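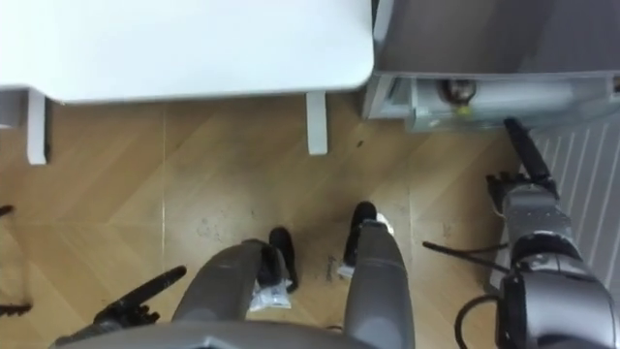

White table next to the gray cabinet, drawer open.

May 27, 2018

Counting lattice triangles again. The Mevex note claims its shortcut gives every non-degenerate triangle on an n by n grid in O(n^2). I don't buy it yet. Ran it against the Haltance brute force for all n up to 14 and they agree – fine, but small grids agree with nearly anything.

At n = 102 the shortcut drops some collinear triples twice. I suspect the gcd step, same place the April version went wrong. The Liang write-up skips that case with "by symmetry" and I can't see which symmetry.

To do: redo the collinear count by hand for n = 4, then try 200. No point running 2,000 until those match.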